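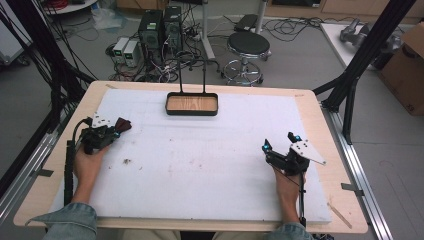
Fulix室内木蜡油（桌面用，亚光透明）用于餐桌、书桌、工作台面以及小件木制品的表面保养和重新上油，主要成分为植物油和天然蜡，干燥后木纹和触感保留得比较完整。浅色木料上油后颜色会变深一点，变深多少要看树种和原来的打磨程度。圆角的浅色木桌面，圆角和侧边常有端面木纹，吸油比大面快，这些位置第一遍要少给一点，擦匀以后再看要不要补。本品不含色料，需要遮住色差或者改变颜色的，请看同系列的有色款。

产品信息
名称：Fulix室内木蜡油
生产：Mastora
光泽：亚光
颜色：透明
净含量：200毫升，铁罐装
参考用量：一罐可涂将近6平方米（单遍，中等吸油的硬木，打磨良好）
两遍间隔：24小时
完全固化：14天
适用：室内木制家具、木制托盘、木盒、木柄
不适用：户外木作、地板、淋浴间及长期积水的位置

用量说明
标称面积按单遍计算。松木、杉木这类软木吸油多，第一遍可能要多用不少。已经上过木蜡油、只做翻新的桌面用得很省。旧家具脱漆以后再上油的，木料往往比较干，建议先在桌子底面找一小块试涂，看看吸油的情况，再决定买几罐。常见的餐桌正面涂两遍，一罐一般够用；连桌底和桌腿一起做，请多备一罐。开罐后没有用完的油可以存放，方法见后面的储存部分。

哪些表面可以用
适合没有涂层的实木，也适合实木贴皮。贴皮很薄，打磨时要特别小心，磨穿以后没有办法补救。原来上过木蜡油或者木器油的表面，清洁后轻磨即可重涂。上过清漆、聚氨酯漆或者水性漆的表面必须先把漆完全去掉，否则油进不到木头里，会在表面形成一层发黏的膜，很久都不干。

分不清原来是漆还是油，可以在不显眼的地方滴一滴清水，等一会儿看看。水很快渗进去、木头颜色变深，说明基本没有涂层或者涂层已经磨损；水珠一直立着，可能是漆，也可能是保养得很好的油面。这时用指甲轻刮边缘，能刮下透明碎屑的多半是漆。仍然拿不准就把照片发给客服，正面和侧边各拍一张，在窗边自然光下拍，不要开闪光灯。

仿木纹的三聚氰胺板、防火板、PVC膜压板都不吸油，涂了没有作用，请不要购买本品。

施工前的准备
先清空桌面，擦去灰尘和油污。厨房里用的桌子可以用温水加少量中性清洁剂擦一遍，再用清水擦净，放到干透再打磨。

打磨从120目开始，到180目结束。台面有明显划痕的，可以先用80目处理局部，再逐级往上走，不要跳号。磨得太细木头反而不容易吃油，桌面一般不需要超过240目。顺着木纹方向磨，横着磨出来的砂痕上油以后会非常明显。圆角用手拿砂纸裹着软垫磨，不要用打磨机压上去，很容易磨出平面。

磨完用吸尘器吸，再用稍微拧湿的布擦一遍，让木毛立起来，干了以后用180目轻轻带一下。这一步对橡木和白蜡木效果比较明显，枫木可以省去。

需要准备的东西：不掉毛的棉布若干，白色百洁垫一块，丁腈手套，搅拌棒，装废布的带盖金属桶。如果在室内施工，地上铺旧报纸或者纸板。不建议铺塑料布，油滴在上面不会被吸收，容易踩得到处都是。

施工步骤
开罐后用搅拌棒从罐底往上搅匀。蜡会沉底，没搅匀的话前半罐偏稀，后半罐偏稠，做出来的光泽不一样。不要摇晃罐子，会产生气泡。

取少量油倒在布上，先顺木纹涂开，再打小圈让油进到木孔里，最后顺木纹收一遍。一次做的面积不要太大，大桌面可以分成几条来做，每条都从一头做到另一头，中间不停手。

涂完等10到15分钟，用干净的布把表面没有吸收的油全部擦掉。多数出问题的桌面都是在这一步擦得不够。擦完以后手掌摸上去应该没有湿滑感，侧着光看没有发亮的斑块。榫接处、抽屉缝和雕花里容易积油，用布裹着竹签掏一下。

夏天湿度大，干得慢，间隔可以延长。表面摸上去还有粘手的感觉时不要涂第二遍。第二遍之前用白色百洁垫轻擦，去掉立起的木毛，扫净灰尘，然后按同样的方法再做，用油要比第一遍少。做过两遍以后通常不需要第三遍。经常放热汤锅、擦洗次数又多的餐桌，可以在端面和桌子中间再补一遍薄的。

施工温度在10度到30度之间为好。冬天北方屋里有暖气，可以照常施工，注意开窗换气。阴雨天请等一等。油罐提前放进屋里回温，太冷的时候油会变稠，不容易推开。

干燥和使用
涂完第二遍过一天，可以轻放书本、台灯这类干的东西。要等完全固化以后才能用湿布擦，也不要在这之前铺桌布、桌垫或者压玻璃。桌面盖住以后空气进不去，盖住的部分会一直软着，掀开时能看到印子。

固化期间洒了水，马上用干布吸掉，不要来回擦。固化以后，日常的水、茶、咖啡、酱油及时擦掉一般不会留痕。红酒和醋放久了可能有浅印，鲜柠檬汁也是。热的杯子请用杯垫，热锅请用锅垫，木蜡油耐热有限，烫出白圈的情况仍然会有。

铁锅、铁壶底部带水放在橡木桌面上会出现黑斑，这是木头里的单宁和铁发生反应，和用哪一种油没有关系。出现以后可以用草酸处理，处理完要彻底清洗、晾干再补油。

小件的做法
木托盘、木盒、木柄的施工方法与桌面相同，只是更容易擦过头或者积油。带金属提手或者把手的托盘，能拆的先拆下来，拆不了的用美纹纸把金属部分包住，做完当天揭掉。蜡油沾到涂黑的金属件上会留下一层雾，干了以后不好擦。托盘四周和底板的接缝处要用布角顶着擦，油积在里面会慢慢渗出来，粘灰。

托盘底板如果是印刷木纹的板材，请不要上油。看一下侧面或者背面就可以判断，实木的木纹在端面是连着的。

木勺、砧板、木碗直接接触食物，请选用Fulix砧板油，本品没有按这个用途销售。

日常清洁
平时用拧干的软布擦就可以。油污多的时候加一点中性皂液，擦完再用清水布过一遍。不要用钢丝球、去污粉、含氯漂白剂、酒精湿巾，也不要用蒸汽拖把。含硅油的家具上光蜡会影响以后补油，请避免使用。

多久补一次油要看使用频率。书桌可以隔得久一些，餐桌通常一年左右看一看，水滴上去不再成珠、颜色发白发干的时候就该补了。补油只需要清洁，用百洁垫轻磨，薄涂一遍，擦净。也可以只补磨损的那一块，边界处往外多擦一点，让它过渡开，干透以后一般看不出来。

局部有划痕或者杯印，用240目砂纸顺木纹轻磨，范围比印子大一圈，然后补油。深的凹坑可以盖一块湿布，用熨斗隔着布短时间加热，木纤维会回弹一些，放干再磨。贴皮家具不要用熨斗，胶可能会开。

安全提示
沾过油的布、海绵和打磨粉尘可能自燃。用完的布请摊开晾在室外不可燃的地面上，单层，不要叠，完全干硬以后再丢弃；或者浸水后装进带盖的金属桶。不要把湿的油布揉成团放进垃圾桶，也不要留在工作服口袋里。

施工时保持通风，远离明火。戴手套。误入眼睛请用清水冲洗并就医。放在儿童和宠物接触不到的地方。剩余的油不要倒进下水道，按当地有害垃圾的要求处理。

储存
盖紧，直立放在阴凉干燥处，避免冻结。罐口沿的油要擦干净，否则下次盖不严，也不容易打开。开罐以后罐里空气多，表面可能结一层皮，把皮挑掉，下面的油如果还是均匀的液体就可以继续用，不要把皮搅进去。剩得少的时候可以倒进小一些的玻璃瓶，装满盖紧。未开封的保质期见罐底。

常见问题

涂完几天了还是粘手，怎么办？
多数是没擦净。先用布蘸一点新油，打圈擦粘的地方，旧油会软化，马上用干布擦掉，再放到通风处。如果擦不动，就用百洁垫加少量松节油处理，处理完晾干再薄涂一遍。

胡桃木能用吗？
可以。深色木料上油以后颜色变化大，请先试涂。

黑胡桃和浅色木拼在一张桌面上，会串色吗？
油本身没有颜色，要注意的是打磨时深色的木粉进到浅色木料的孔里。吸尘要做仔细，擦油时从浅色一侧往深色一侧擦，布要勤换。

涂了以后会不会变黄？
植物油类产品放久了会略微偏暖，枫木、白蜡木这类浅色木料看得出来。希望尽量保持原木颜色的，请选同系列的浅色木专用款，里面加了少量白色颜料。

可以喷涂吗？
不建议。请用布或者短毛刷手工涂。

能不能盖在别的牌子的木蜡油上面？
大多数可以，前提是旧油已经固化，表面轻磨过。请先在底面试一块。

有气味吗？
施工时有植物油和少量溶剂的气味，通风良好的房间几天后明显减轻。抽屉内部和柜子内部空气不流通，味道散得慢，我们不建议在柜子里面使用。

订购与售后
本品由Marchand木作用品店发货，收到后请先检查罐盖是否变形、有没有渗漏，有问题请保留外箱并拍照。液体产品不走空运，偏远地区时间会长一些。未开罐的产品可以退换，运费按店铺说明执行；开过罐的不退，质量问题除外。

工作室和学校木工房批量采购请联系Sowmya Nambiar，可以提供大容量包装和样品。施工方面的技术问题由Eoin Ó Dálaigh回复，来信请写明木料种类、原来的涂层、打磨到多少目、涂了几遍、当时的大概温度。十月份是翻新家具的旺季，回复会慢一点。

相关产品
Fulix室内木蜡油，浅色木专用
Fulix室内木蜡油，有色款（胡桃、烟熏、黑）
Fulix砧板油
Fulix木器皂液
Wellance白色百洁垫
Wellance不掉毛棉布，裁片装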